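Notebook, dye bench, Drutanton workshop
April

Started 8:15. Iron and weld pots carried over from the last entry. The weld liquor had a skin on it and smelled like wet hay, same as before. Strained it twice through the old curtain cloth. Color still good, a strong yellow on the test strip.

Water today is from the tank, not the tap. The Flukbridge tap water has been throwing everything toward brown and I want to rule it out before blaming the weld again. pH strips are running low. Need to order more.

Mordant: alum at the usual rate, cotton pre-treated with tannin (oak gall this time, the sumac is finished). Goods left in the tannin overnight with the lid on. One skein floated up and has a pale end. Marked it with a red thread and left it in the batch.

Weld pot
Brought up slowly to just under a simmer. The thermostat on the left hotplate overshoots, so I turned it down early and let it drift up. Held for an hour. Stirred every time I walked past, which was not as often as it should have been. Skeins came out an even yellow apart from the red thread one.

Chalk: added a pinch late, after the first half hour. The Valix notes say to put it in at the start. I have done both now and can't see a difference on cotton. On wool I could.

Iron dip
Iron stock is 2 g in 100 ml, made fresh. The old bottle had rust sediment at the bottom and I poured it out. Split the yellow skeins into 2 lots. First lot got a short dip, in and out, straight to rinse. Second lot stayed in until the color stopped moving. First lot is a soft olive I would be happy to use. Second lot is flat and gray, and the yarn has a harsh hand. Too much iron. I wrote the same thing in the winter and did it again.

Used roughly 340 g dry fiber across everything, lot two being the bigger half.

Note for whoever uses the iron pot next: it is the dented one and it stays the iron pot. There was a yellow bloom on my last madder sample that I am fairly sure was a spoon going between pots. The spoons now have tape on the handles. Black tape is iron.

Mai formula
Tried the Mai recipe on a few swatches while the main pots cooled. It calls for soda ash after the iron, which seemed backward. The swatches warmed up a little and went toward khaki. Nice on the linen, blotchy on the cotton jersey. I suspect the jersey still had finish in it. Next time scour longer, with more soda and a proper rolling heat, and check the rinse water is clear before going on.

Light test: cut strips from both lots, half covered with card, taped in the south window. Leave them alone until May. The previous strips were moved for cleaning and I no longer trust them.

To do
Scour the rest of the jersey
Order pH strips, oak gall, cheesecloth
Rerun lot two at half the iron
Weigh the dried weld that is left in the loft
Fix or replace left hotplate

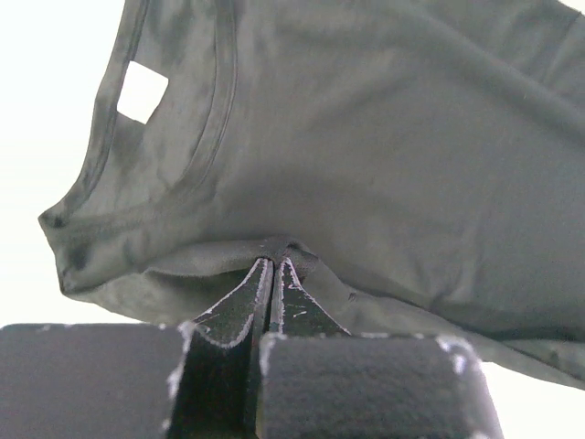 Stopped at 4:30. Exhaust baths kept, lids on, labeled. The weld bath still has some yellow in it and should do for a pale second run on the linen. Iron bath neutralized and thrown out. Floor mopped by the sink, the drain is slow again.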